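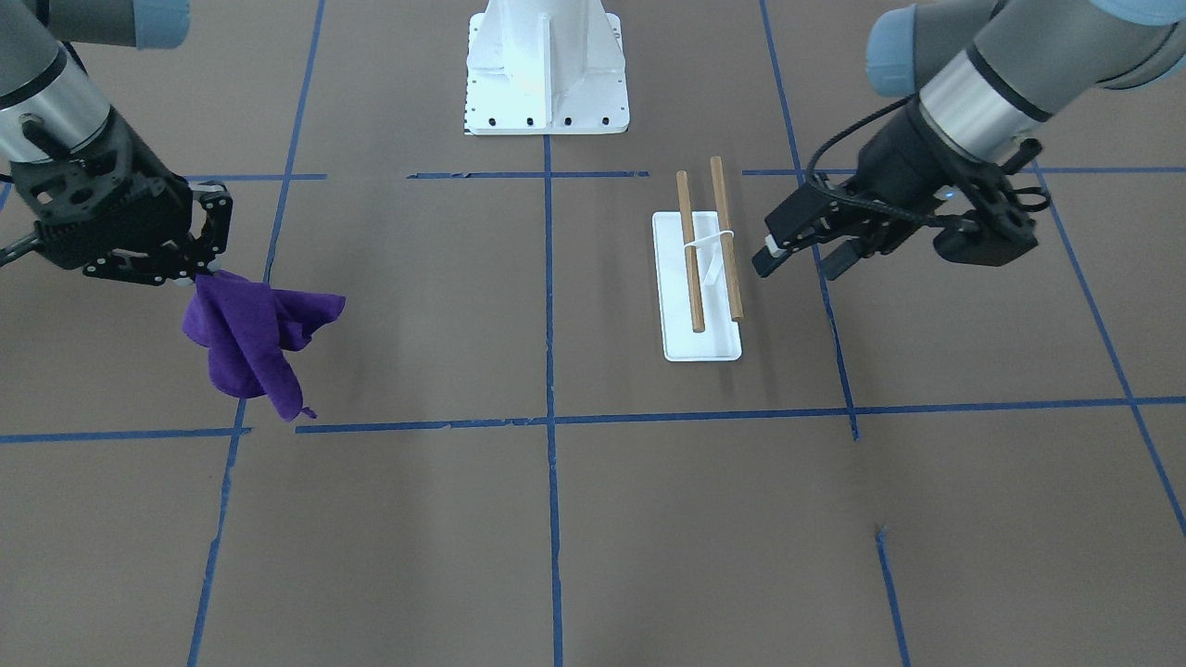
*Chopsticks on a small white tray, on a work surface marked out with blue tape.*

# The second pair

By Sanaa Belhaj

My grandmother ate with her right hand and a piece of bread, and she ate very well. I mention it first so that you understand how far I travelled to become a person who owns eleven pairs of chopsticks and has opinions about them.

I learned at the age of 35, in Kirkton, in a noodle shop called Brenduseo that had six stools and a heater which worked only on one side. I had moved to Australia in April for a job in a pharmacy, and I knew two people. One of them took me to lunch. She ordered for both of us and the bowls came, and there was no fork on the counter. I was too proud to ask for one. I ate perhaps a third of my soup and I smelled of it the whole afternoon.

After this I practised at home, in secret, with dried chickpeas. It is the wrong thing to practise with. A chickpea is round and hard and it flies. I found them behind the fridge when I left that flat. The owner of Brenduseo, when I finally confessed to him, told me to begin with torn bread, then cooked carrot, then rice in lumps, and to leave the beans for my old age.

He also corrected my hand. I had been moving both sticks, like scissors, and this is the mistake of almost every adult beginner. The lower stick should stay still. It lies in the valley of the thumb and rests on the ring finger, and it has nothing more to do. Only the upper one moves, held a little like a pencil. When I understood this, my hand stopped hurting in one evening. The tips must be level before you start, and you may tap them on your plate if you are alone.

Then I began to look at the sticks themselves. The Chinese ones I have are long and blunt, good for a shared table where the dish you want is always on the far side. My Japanese pair is shorter and comes to a fine point, and with it I can take the bones out of a sardine better than with any knife. The Korean ones are flat and made of metal, and I respect them, but we are not friends. They are heavy and slippery for me, and in winter they are cold in the mouth.

Wood is what I come back to. It grips the food. It makes no noise against the bowl. It also asks for some care, which I learned by ruining a nice pair in the dishwasher. Wash them by hand, dry them standing up with the tips in the air, and rub them with a little oil when the colour goes pale.

Last winter I went to see Mahrous, a workshop at the edge of Rondia where they make them from offcuts of old furniture. The bench is beside the only window. A blank is planed square first, then the corners are taken off, then again, until your fingers cannot find an edge. They sand to 400 grit and stop there, because smoother wood lets the noodles escape. In a good year the workshop sells 1,240 pairs, most of them before Christmas. I was allowed to try one myself. My two sticks were not the same thickness, and one had a small belly in the middle. I use them for turning aubergines in the pan and they do this perfectly well.

My mother visited me afterwards, for the first time in this country. I put a fork by her plate and my second-best pair next to it, and I said nothing. She picked them up, held one in each hand, and pushed the rice onto a piece of bread. She had brought the bread in her suitcase. She asked for more rice, and later, while I was washing up, she wanted to know how much such sticks cost and if my aunt could have some too.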